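How Does a Robot Learn to Sort Socks?

Folding and sorting laundry is easy for most people. For a robot it is hard. Socks are soft, and they change shape every time you pick one up. A robot can't learn just one shape and be done.

Learning by copying

At the Nilura lab, Dayana Salinas and her team teach robots by showing them. A person steers both robot arms through the whole job. A computer saves what the cameras see and how the arms move. One full try is called a demonstration.

Then the computer studies all the demonstrations and looks for patterns. Later, the robot has to try the job by itself.

Does more practice help?

The team wanted to find out. First they trained the robot with 15 demonstrations. It finished 8 tries without help. Next they trained it with 74 demonstrations and gave it the same number of tries. This time it finished 51.

So more practice did help. But the robot still made mistakes, mostly when a sock was folded over on itself -- it could not always tell which end was the toe.

Three words to know

1. Gripper: the "hand" at the end of a robot arm. These two have black fingers, and they are holding a light blue sock between them.
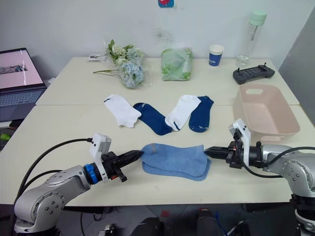
2. Wrist camera: a small camera near the gripper. It gives the robot a close look at what it is about to grab.

3. Trial: one try at a job in a test. Scientists run many trials, because a single good one might be luck.

Try it yourself

Put on thick mittens and match up a pile of socks. Do it again on Saturday and see if you are faster.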